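February 13, 2018

Planner, again. Jarmo merged the new sampling settings into Dillus last night and the summary line says it's better. I don't believe summary lines, so I spent the morning going through the log by hand.

What I have: 2000 planning requests with the old settings, 2000 with the new, same seed file. Mean planning time is down. Fine. But the new settings also give up sooner, and a request that gives up is left out of the mean. Put those back in at the full timeout and most of the gain goes. Still need to check whether Baltus does the same thing in its own report, or whether we introduced it when we wrapped it.

Request 3377 is the one to look at. Start pose is arm up, fingers open and pointing down, three cubes out, two of them on the board and the yellow one on the bare table. Goal is a pregrasp over the red cube. Old settings find a path in one go. New settings fail 3 times, then return something that swings the elbow right round for no reason I can see. 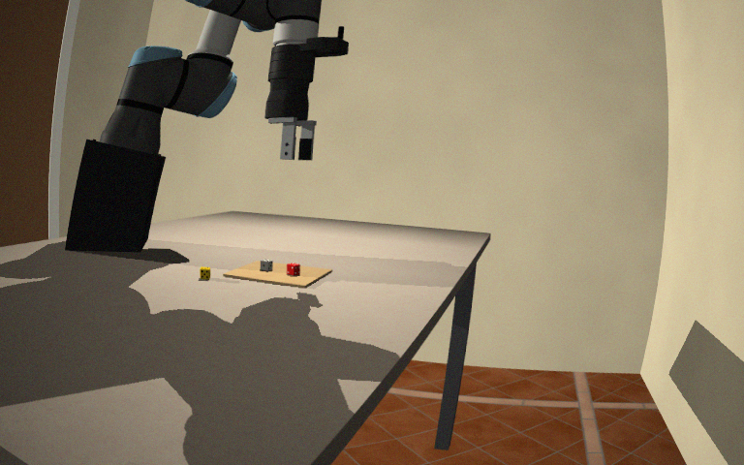
Nuria thinks the planner is innocent and that the collision padding on the board is too thick, so any approach to a cube lying on it starts out nearly in contact. She would like the padding halved before anyone touches the sampler again. Possible. It doesn't explain the elbow, though, and the padding was the same for both runs — I checked the config dump twice.

Tried after lunch: padding halved, old sampler. No change worth writing down. Padding halved, new sampler: 3377 now solves, still with the silly elbow. So she may be half right, or I got lucky with a seed. One request proves nothing.

To do: count give-ups as failures in the summary script. Rerun both sets with fresh seeds. Ask Irja where the padding value came from, as the comment only says "from Huttunen, June". Jarmo's merge stays off the Sunthorpe branch until then.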